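4.2 Why people keep the starter weapon

I'll admit I went into this part of the study with a hunch, and the hunch was wrong. I figured players in Kumeo hang on to their starter weapon out of plain laziness. You finish the tutorial, the short spear works fine, and the crafting menu is a mess (it really is, I've played this thing for years and still click the wrong tab). So we asked. We got 251 usable survey replies from players who had cleared the third region, and then Loïc Coste and I sat down with 40 of them for longer chats over voice.

Laziness barely came up. What came up, over and over, was timing. The starter spear has a short windup, and once your hands know it, every other weapon feels like it's moving through syrup. One player told us she had built the big Tikard hammer twice and sold it twice. "I know it hits harder," she said. "I just keep dying while I wait for it." I love that quote because it sums up a problem we'd been trying to measure with damage tables, and damage tables don't have a column for dying while you wait.

We also looked at 821 match logs from September, before the balance patch. I split them by weapon and by how long the player had been using it, and I threw out anyone with fewer than eight matches on the weapon, as those logs were mostly people trying something once and quitting. In the ones that were left, spear users dodged later and got away with it more often. Hammer users dodged early, which makes sense if you're scared of being caught halfway through a swing!

Now, a fair objection is that good players might just like the spear. I worried about this a lot, and the logs alone can't settle it. The interviews help a bit, at least. Several of the strongest players we talked to had switched away from the spear for the Ferneo raid, where the boss stands still long enough for slow weapons to pay off, and then switched right back afterward. So they weren't loyal to the thing in every fight. They were picking by windup, even when they didn't have a word for it.

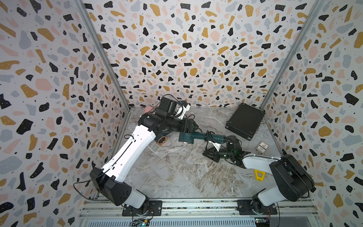
Figure 3

The other thing I want to mention is the rune slots, as two reviewers of an earlier draft asked. Runes that speed up your swing do shrink the gap, and Long (2016) made the case that they close it completely. I don't see that in our data. Most of the people we interviewed put their speed runes on the spear too, so the fast weapon got faster and the slow one stayed in the chest. I'd like to see someone test this with the runes locked to one weapon type. We asked the developers for a test server and haven't heard back, so for now I'm leaving that question open and moving on to armor, where the survey answers were a lot messier.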